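The old weir at Rollton gets a second go

By Audrey-Anne Perron
Jan 12, 2026

Print | E-mail
Share 38

Mud first. You park by the chapel at Rollton, go down the steps, and it's mud all the way to the turbine house. Amedeo Morelli walks it in trainers. He runs the hydro project here and he has keys to everything, including a gate with no fence left on either side.

The weir went in for the mill. The turbine came later, 1928, and it lit the village until the grid line arrived from Florano and the whole thing was shut up. Slates went. Elder grew through the floor. The river carried on dropping over the sill, day and night, doing no work at all.

Now there's a screw going in. An Archimedes screw, slow and fat, lying in a concrete trough beside the weir. Water goes in at the top, turns it on the way down, leaves at the bottom. Fish can mostly ride through it, says Morelli, and the river people have asked him to prove that twice. A pass for eels is being built on the far bank.

Output is modest. The firm supplying the screw, Friesen, puts a good year at 1262 megawatt hours. A dry September could pull that down badly. Last one did, on paper: the gauge at Bralton barely moved for most of the month and the model had the screw standing still.

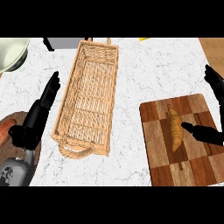
Small hydro lives or dies on its connection to the grid, and Rollton's has been a slog. The cable has to cross a lane, a field and somebody's orchard. Zineb Kamel, the engineer who drew the route, has redrawn it and redrawn it. Her trouble at the moment is the trash rack, the set of bars that keeps branches out of the intake. Too wide and you get logs in the screw. Too tight, something like the crisscross weave of that straw-coloured basket on the marble, and every leaf in the valley sticks to it by breakfast. She's gone for plain upright bars and a rake. The rake is electric and will eat a little of what the screw makes, which she finds more annoying than anyone else does.

Money, then. Shares were sold locally, two offers, the second one slow. Liette Cormier farms the land above the weir and bought in both times. "I've paid for that river in flooded hay," she said. "It can pay me something back."

Not everybody is keen. Aníbal Lozano fishes the pool under the weir and thinks the flow will shift to the wrong side. He's been shown the drawings. He dosen't trust drawings. Morelli has agreed to leave a set amount of water going over the sill at all times, and Lozano wants a painted mark on the wall so he can check it himself. He'll get one.

The trough is poured. The screw comes by lorry, at night, if the bridge survey is signed off in time. The gearbox is still at at the works.

Share 38
Comments 2
Print | E-mail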